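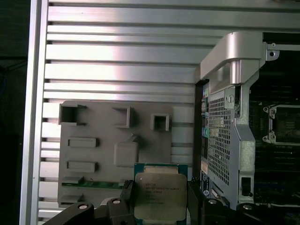 Prustitz Desktop Teardown Set: Processor and Memory Swap

Version note: July 5, 2018. Replaces the February draft.

Scope

The set covers work inside one class of machine: a desktop tower laid on its side with the side panel off. Subjects are the processor, the CPU socket and its retention hardware, the memory slots, and the parts next to them. Drives and front panel wiring are in view in many records but carry no labels.

Contents

3,000 stills, of which 2,000 are labeled. Close views and overhead views are stored in separate folders, close/ and over/. File numbers do not match across the two.

Socket labels

socket_frame: metal retention frame around the socket
lever: thin metal retention lever, labeled along its full visible length, including any part that crosses the memory slots
socket_fill: pale square inside the frame; use this when processor and socket cover cannot be told apart
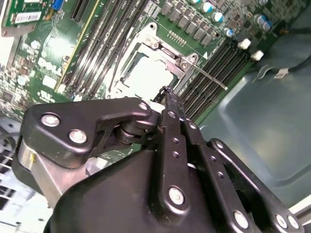

Case labels

board: green motherboard
mem_slot: one label for the whole row
card: black graphics card
psu: silver power supply unit, including its label and barcode sticker
drive_cage: gray or silver metal, perforated parts included
release_tab: blue plastic
fixture: gray parts holder beside the tower, overhead views only 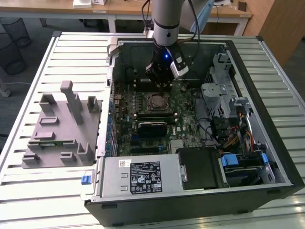
Tower on its side, with the fixture on the platform to the left.

Known issues

Glare on the slatted metal surface washes out edges in the close views. Small print on processor lids is often unreadable and was not transcribed. Power cables hide parts of the drive area; labels stop at the visible edge. Almost 300 stills have no lever label and are listed in no_lever.txt.

Splits

The test split is 200 labeled stills, chosen by Jistari. All other labeled stills are for training.

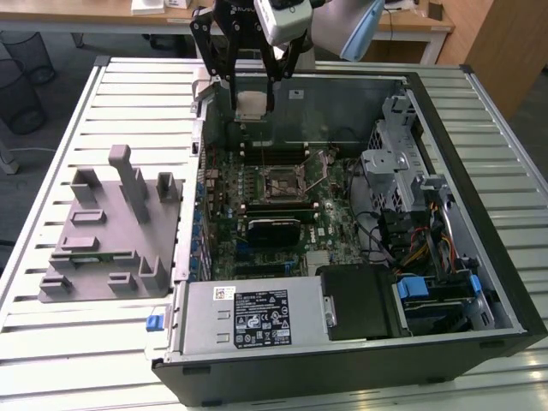 How should an empty socket be labeled?
Label socket_frame and lever as usual and leave out socket_fill.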